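4.2 估算偏差与迭代长度

不少文献主张,缩短迭代能够提高团队的估算准确度。我们对此持保留态度。Muli 在 Clurkard 的访谈中记录到,团队把迭代从四周改为2周之后,故事点的完成率明显上升,但同期每个故事的平均粒度也在变小,两种变化并未分离。完成率上升究竟说明估算变准,还是说明承诺变保守,仅凭燃尽图无从判断。Paiva 对 Okdale 的复盘记录提出过类似质疑,可惜没有给出原始数据。

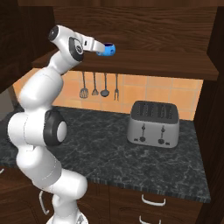
图9 厨房操作任务的仿真画面

本研究从 Jivelau 的任务库中抽取800条已关闭条目,涉及12个团队,逐条比对计划会上的初始点数与关闭时的实际工时。编码由两人独立完成,分歧条目交第三人裁定。结果并不支持“迭代越短、估算越准”的说法:控制条目粒度之后,迭代长度的影响基本消失。更棘手的是验收条件的写法。以图9一类的仿真任务为例,若条目只写“机械臂夹持蓝色小杯到达搁架前方”,图中的状态即可算作完成;若写的是“将杯子放上搁架”,同一画面便什么也证明不了。两种写法在计划会上常常得到相同的点数,工时却可能相差悬殊。把这类差异归入“估算误差”,恐怕是错怪了估算。

需要承认,工时由成员自行填报,Han 团队12月的记录又存在集中补填的痕迹。剔除该部分后结论方向未变,但我们不认为这足以排除填报习惯的干扰。至于每日站会时长与偏差之间的相关,现有样本只够提出疑问,留待4.3节讨论。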